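**Communiqué de presse, 24 janvier 2024**

# Condar publie en livre audio « Les Sels de Raltia », premier roman de Shobha Kulkarni

Les éditions sonores Condar annoncent la sortie en livre audio des « Sels de Raltia », roman d'uchronie de Shobha Kulkarni, lu par Kamrul Wijesinghe. Le titre est disponible dès aujourd'hui en téléchargement et à l'écoute sur l'application Skaltano. La version imprimée, parue aux éditions Eglītis, compte 272 pages et reste en vente en librairie.

L'action se déroule dans une Baltique où la Hanse n'a jamais perdu ses comptoirs. Raltia, ville franche bâtie sur le commerce du sel, vit sous la protection de deux couronnes rivales qui se disputent son port. Lorsque le registre des taxes disparaît la veille du renouvellement de la charte, la greffière Ilze Brandt est chargée de le reconstituer de mémoire. Elle découvre peu à peu que certaines dettes inscrites au nom de la ville n'ont jamais existé.

Shobha Kulkarni a travaillé comme traductrice juridique avant de se consacrer à la fiction. « Je voulais écrire un roman d'aventures où l'arme principale serait un livre de comptes, explique-t-elle. Les batailles ont lieu, mais on les apprend par les factures. » 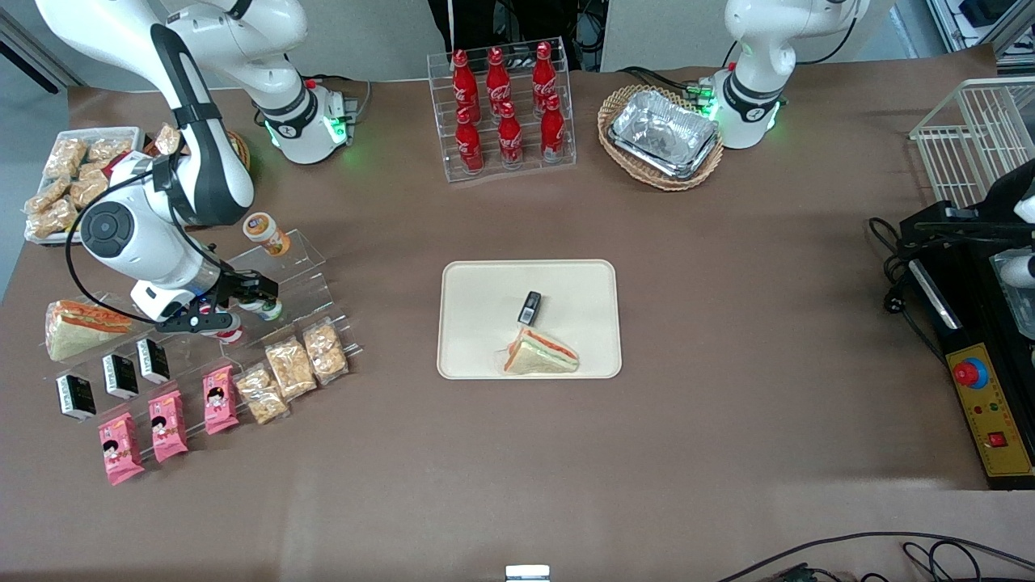 L'enregistrement présente le texte intégral, y compris la note historique et les extraits de la charte placés en tête de chaque partie. Le roman est découpé en 39 chapitres, accessibles séparément depuis le sommaire de l'application. La prononciation des noms de lieux et de personnages a été établie avec l'autrice avant le début des séances.

Kamrul Wijesinghe vient du théâtre et de la fiction radiophonique. Il a choisi une lecture sobre, sans musique ni bruitages. « Les lettres d'Ilze à son frère sont le cœur du livre, dit-il. Je les ai lues plus bas et plus lentement que le reste, comme on lit un courrier à table. »

Le tome 2, « Le Pilote de Raltia », est en cours d'écriture. Il reprendra l'histoire après la signature de la charte, du point de vue du frère d'Ilze, embarqué sur un navire marchand. Condar en a acquis les droits audio. Aucune date de parution n'est fixée.

**Informations pratiques**

- Titre : Les Sels de Raltia
- Autrice : Shobha Kulkarni
- Lecture : Kamrul Wijesinghe
- Éditeur audio : Condar
- Éditeur de la version imprimée : Eglītis
- Genre : uchronie, aventure
- Version : intégrale, en français

Un extrait du premier chapitre est en écoute libre sur Skaltano. Les journalistes et les bibliothécaires peuvent demander un accès au texte enregistré auprès du service de presse de Condar, qui transmet également les demandes d'entretien avec l'autrice et le lecteur.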